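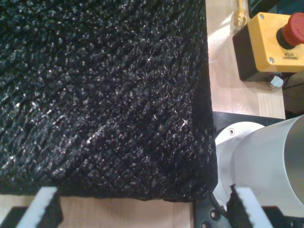 4.2 Cable handling as a shop-floor chore

Cloth and cables are both soft, and a machine that manages one is often expected to manage the other. In our trials at Pellcombe we found this expectation too simple. A fold in a cloth may be wrong by a finger's width and the work is still acceptable. A network plug forgives much less, and it must also be turned the right way – otherwise it does not enter the port at all. We therefore treat the task in two parts, the grasp and the approach to the rack.

The approach is limited mainly by space. Between the two rails the fingers must reach the port row without pulling on the cables already connected.
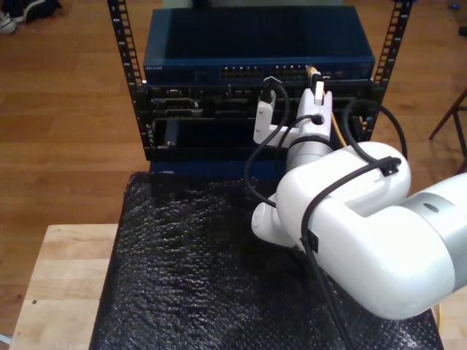 Figure 3. Two-finger gripper with a black cable connector below the port row of the switch.

For the grasp, we prefer to hold the molded boot and leave the clear plug free in front of the fingers. When the cord alone is held, the plug can turn, and the controller has no good estimate of its angle. Up to 17 grasp angles were considered for each connector type.

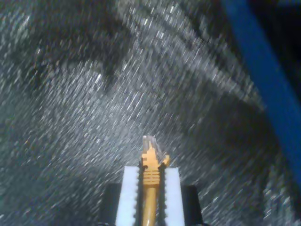
Magdolna Katona objected, in her comments on our January draft, that a technician does not look at the angle at all but feels for the port with the plug, and that a planner built on angles will stay slow. We accept this point in part. Section 5 adds a short search motion at the port, with a limit of 9 attempts before the arm withdraws.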